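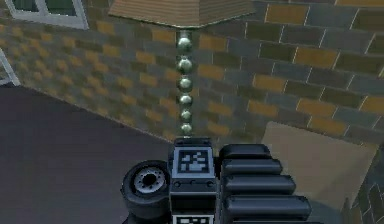
Several visitors to the January open day asked whether they could try the simulator before seeing a real gripper move, and the reply from the Skovby desk was that they should, provided they had read the steps first. The steps are set out in this guide.

How to Take Part in the Simulated Gripper Demonstration

The demonstration is held in Room 2141 of the Cloker building. Each session admits three visitors and one member of staff. The simulator is the Aoun trainer, and the exercise shown is the hanging chain, in which a column of metallic spheres hangs in front of a brick wall and a black gripper is brought up toward it.

Before the session

Sign in at the front desk and collect a badge. Leave bags and drinks on the shelf outside the room. Visitors under 16 must be accompanied by an adult.

During the session

1. Take a seat at the control station and wait for the staff member to load the exercise.

2. Find the square black-and-white marker on the gripper housing. Use it to judge which way the gripper is turned. The rounded finger segments are to one side of the housing.

3. Move the gripper with the left stick only. Keep each movement short and let the view settle before making the next.

4. Stop when the housing is just below the lowest sphere. Check the alignment with the column before going further.

5. Close the fingers slowly with the right trigger. Should the chain begin to swing, release the trigger and return to step 3.

6. Press Reset and give up the seat to the next visitor. Each visitor is allowed two attempts.

After the session

Return the badge to the front desk. Groups wishing to see the Durkusia arm in the main hall should ask for a place when they sign in, as places are not held by telephone.

Page revised 03/01/2020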